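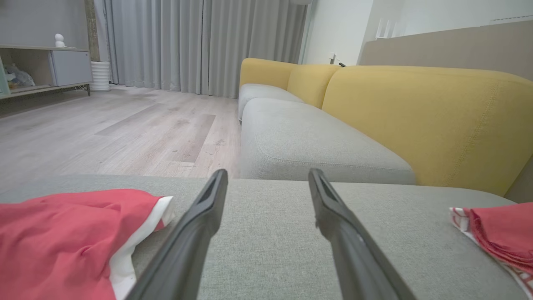

Workshop Tips > Home Builds > Small Robots

Tips for a homemade gripper that can pick up cloth

Cloth is the most fun you can have with a two-finger gripper, and I say that after a good many evenings chasing blocks and cups around a bench. A block stays a block. A piece of red fabric dropped on a sofa is a new puzzle every single time, and when the fingers close on a fold and the whole thing comes up off the cushion you will want to call someone into the room to see it!

I've been building mine since November, partly at home and partly at Radebe, the shared workshop where I have a shelf and half a drawer. These are the things I wish I'd had pinned to the wall when I started. Most cost nothing.

Put the camera where it can see both fingertips

Mount it at the wrist, looking along the fingers, and tip it until the tips sit near the middle of the view with the fingers wide open. My first bracket pointed too low and all I got was finger. Gert Zulu cut me a wedge from scrap, I stuck it under the bracket with double-sided tape, and that "temporary" wedge is still there. Check the view again with the fingers shut. Some lenses won't focus that close, and a blurry fingertip over a blurry fold is hard to judge.

Matte fingers, please

Dark, dull fingers are easy to tell apart from pale upholstery, and they don't throw glare back at the lens. If yours came out shiny, rub them with 100 grit, wipe off the dust and go over them with flat black paint. Leave the gripping faces bare. Paint there scuffs off in a day and ends up on the laundry (ask me about the pillowcase).

Practice on the sofa, not only on the bench

A bench top is hard, flat and forgiving. A seat cushion gives when you press on it, so the height you set so carefully is wrong as soon as the fingertips touch down. I now stop the descent a little high, close slowly, and come down a hair more while closing. It took a lot of fiddling – Pravesh Hendricks sat with me one whole evening while we changed one number at a time – but the grabs got much better on everything, the bench included.

A textured weave is also grippy. Bare plastic tips catch on it and drag the cushion cover along. Round over the outside corners of each finger with a file before you go anywhere near furniture you like.

Pick cloth in a strong color

Red on gray is lovely to work with. You can spot the edges from across the room, and simple color matching will find the cloth before you've written anything clever. Fabric with a white lining or border is the next step up, because your color match sees the red and misses the white. Try plain pieces first, then bring those in.

Aim for a fold

A flat layer slides out from between the fingers. A ridge or a pleat gives them something to close on. If the cloth lands flat, nudge it sideways with closed fingers until it bunches, then open wide and go for the bunch. Manee Somboon's version does the nudge before every grab, needed or not, and it misses less than mine does.

Keep the wide-open setting really wide. More than once I saved a fraction of a second by opening only halfway, and the fingertips just pushed the fold flat.

Go easy on the squeeze

Start with the weakest grip your motor will hold and work up. My servo takes values up to 929 and I do nearly all my cloth work at 77 over the closing position. Anything harder makes the fingers bow outward at the tips, so you're pinching with the middle and the cloth drops out of the end. Wrap the inner faces with one turn of rubber tape. One turn is plenty.

Draw the curtains halfway

Bright sun across a cushion turns every little crease into a dark stripe. Even, soft light is best, and mid-morning is my favorite time to run. Write down which lamps were on when things went well.

Save your tries

I keep every attempt, good or bad, in a folder named for the kind of cloth. There are 4000 in there now and I still scroll through the misses with a cup of coffee. Hanna Duda spotted from mine that I always came in from the same side, so I've started turning the base a little between tries. Next up is a sleeve, and I can't wait.

Related tips
Quick wedges and shims from scrap
Filing plastic parts without melting them
Taming servo wires at the wrist
Wian Moodley's drawer for tiny screws
Rubber tape, felt or foam: what to put on a gripper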